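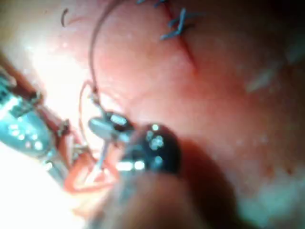 Small hospitals should keep doing small operations. The one in Oltilside stopped in October, and people there now travel over 500 miles a year in extra trips for hernias, gallbladders and the checkups that go with them.

The argument for moving everything to Javura is that a big center does more cases and gets better at them. For hard cases I accept that. A hernia is a different matter. My father-in-law had his done in Oltilside and was home for supper. The same repair now means 2 days away and a night in a motel, and somebody in the family loses the pay.

The savings also look thin to me. A closed operating room still has to be heated. The nurses who ran it have left, and a town of 3,000 will not get them back easily.

I would reopen it 2 mornings a week and see who comes.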